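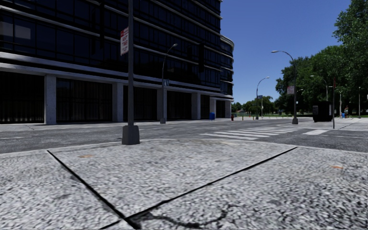 Rents fall when vacancies rise, one landlord in Trernier told us, and anyone who says otherwise has never had an empty floor to fill. Another owner on the same street disagreed completely. She had kept her rents where they were for two years, with whole floors dark, and she was in no hurry to change her mind. Both of them were making sensible decisions! By the end of this chapter you will be able to explain why.

Chapter 5
The Market for Office Space

Chapter 4 dealt with things that can be made, shipped and used up in a short time: bread, shoes, concert tickets. Buildings are different, and that is what makes them such fun to study. An office tower takes years to plan and build, and then it stands for decades, whether or not people want to work in it. You can't put half of it in a warehouse until sales pick up. The supply you have this January is mostly the supply you will have next January.

Demand, on the other hand, can move fast. When the software firm Pitel shut its downtown branch, 33 tenants' worth of small suppliers (printers, lunch counters, a bike repair shop) felt it within a season. Nothing about the buildings had changed. The number of people who wanted to be in them had.

Put those two facts together on a graph and you get a supply curve that is almost straight up and down in the short run, and a demand curve that slides left and right along it. Try sketching it now, before you look at Figure 5.2. If demand slides left, where does the rent go? The landlord we quoted first would say "down," and your sketch will agree with him.

So what about the second owner? Her case takes us a step past the simple graph. Office leases are long, often five or ten years, and signing a tenant at a low rent today means giving up the chance of a better tenant tomorrow. An empty floor has a cost, but it also has a value, the value of waiting. Economists call this an option, and once you have learned to spot options you will find them everywhere – in farmland, in airline seats, even in your own weekend plans.

Our running case is Flaltow, a mid-sized city with one business district and one large developer, Ciobanu Properties. We will follow a single building there with 1578 desks, from the first lease to the last, and work out what each desk earns when the building is full and when it isn't. To keep the arithmetic friendly, we set the starting rent at an index of 100 and measure every change from there.

Key terms to watch for: vacancy rate, short-run supply, lease term, option value, asking rent, effective rent. The last two are easy to mix up, so Section 5.1 begins with them.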